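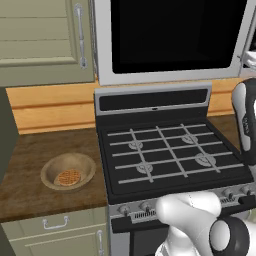 Running a simulated kitchen demo for visitors takes more planning than running one in the lab, mostly in the hour before the doors open. These are the steps we use at Vilton for open day, written down by Solange Brandão after the September session. The kitchen we load has a gas range with the arm beside it, and the pickup item is a waffle in a shallow bowl on the counter to the left of the stove. If you use a different kitchen, the steps are the same but the reach settings will change.

What you need

One workstation with the Skandari simulator installed, a second screen facing the visitors, and a keyboard that stays on your side of the table. Bring a printed copy of the task list. The guest network is slow, so copy the scene files to the local drive the day before.

Step 1. Load the scene

Open the simulator and choose the kitchen from the scene list. Wait until the textures finish loading before you turn on the visitor screen. Check that the arm is in its start pose and that the bowl is sitting level on the counter. If it has dropped through the surface, reset the scene once. If it drops again, lower the physics time step to 2 milliseconds and reload.

Step 2. Set the camera view

Pick a view that shows the counter and the cooktop together. People follow the motion better when they can see where the item starts. Save the view under your own name so the next presenter doesn't overwrite it.

Step 3. Do a dry run

Run the pickup task at half speed with the sound off. The step counter should stop before 500. Our last dry run finished at 349. If yours goes past 500, the planner is probably trying to go over the front knobs, and you need to raise the approach height.

Step 4. Run it for the group

Say what the arm is going to do, then start it. Don't talk over the first motion. Anderson Guimarães likes to run the task twice, once at half speed and once at full speed, and that works well with school groups. With engineers, go straight to full speed and leave the joint plots open on your own screen.

Step 5. Let visitors try

Switch to manual mode and set the speed limit to low. Hand over the controller and give each person one attempt. Press R to reset between turns. Collisions with the range or the microwave pause the simulator, and you clear them with the same key.

Step 6. Close down

Save the log, quit the simulator, and turn off the visitor screen. Logs go in the shared folder under open day. Send Hildegard Hamann a note if a reset failed at any point, with the time it happened.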